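수술로봇 트레이닝 키트용 니들드라이버, 톱니 있는 걸로 가야 하나요?

작성자 Faisal Sial | 2024-06-27 | 조회 100 | 댓글 3 | 공유 2

연구실에서 양팔 원격조작 장비로 봉합 연습 데이터를 모으고 있습니다. 지금은 양쪽 다 Bolach 기본 그리퍼인데 조 안쪽이 매끈해서 바늘이 자꾸 돌아갑니다. 곡침을 잡고 패드에 밀어 넣으면 끝이 옆으로 눕습니다. 조작자가 바뀌어도 똑같습니다.

후보는 둘입니다.
1) Grumel 홈 가공 조
2) Kiani 평면 조에 코팅만 추가한 것

가격은 Kiani가 싼데 바늘 고정력이 어느 정도인지 자료가 없습니다. 그리고 홈이 있으면 실이 상한다는 말도 들었습니다. 카메라는 고정식 한 대이고 배율은 바꿀 수 없습니다. 두 가지 다 써 보신 분 계시면 답변 부탁드립니다.

추천 6 | 공유 2

답변 1
Vichien Nakpan

Grumel 사세요. 평면은 안 됩니다.

추천 1 | 댓글 0

답변 2 (채택됨)
Samina Satti

두 종류를 같은 실리콘 패드에서 비교해 봤습니다. 조작자 한 명, 같은 곡침, 같은 검은 실로 조마다 60회씩 찔렀습니다. 바늘이 돌아가서 다시 잡은 횟수를 셌는데 평면 코팅 조는 47회, 홈 가공 조는 9회였습니다. 코팅은 처음 며칠은 괜찮다가 금방 닳습니다.

실 손상은 어디를 잡느냐에 따라 다릅니다. 매듭 지을 때 실 끝 쪽만 잡으면 티가 안 나고, 중간을 세게 물고 당기면 보풀이 생깁니다. 어차피 잘라 낼 부분을 잡는 습관을 들이면 됩니다. 저희는 파지력 상한을 기본값의 90%로 낮춰 놓고 씁니다.

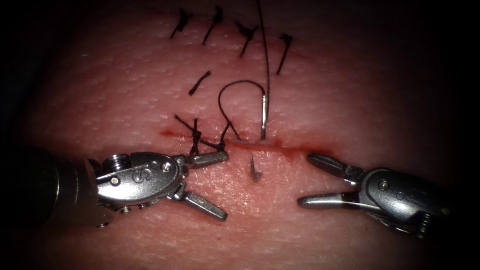

받는 쪽 팔도 같이 바꾸시는 게 좋습니다. 저는 처음에 오른쪽만 바꿨다가 넘겨받을 때 왼쪽에서 바늘이 돌아가서 결국 양쪽 다 교체했습니다. 조를 바꾼 다음에는 손목 영점을 다시 잡아야 합니다. 안 잡으면 닫힘 각도가 어긋나서 끝만 닿고 안쪽이 뜹니다.

카메라가 고정이면 조를 벌린 상태에서 바늘 끝이 가려지지 않는 각도를 먼저 찾아 두세요. 컨트롤러는 Fletent인데 Bolach 순정에서도 설정 항목은 비슷할 겁니다.

추천 14 | 댓글 2

 └ Faisal Sial: 자세한 답변 감사합니다. 양쪽 다 Grumel로 견적 넣었습니다. 영점은 전원 켤 때마다 잡으시나요?
 └ Samina Satti: 조 교체했을 때만 합니다.

답변 3
Zeeshan Jafri

저는 Kiani 쓰는데 큰 불만 없습니다. 다만 봉합은 거의 안 하고 링 옮기기 위주라 참고만 하세요. 8월에 홈 들어간 버전이 나온다고 대리점에서 들었는데 확실하지는 않습니다.

추천 3 | 댓글 1

 └ Saqib Dhanial: 저도 같은 얘기 들었어요. 가격은 아직 모른답니다.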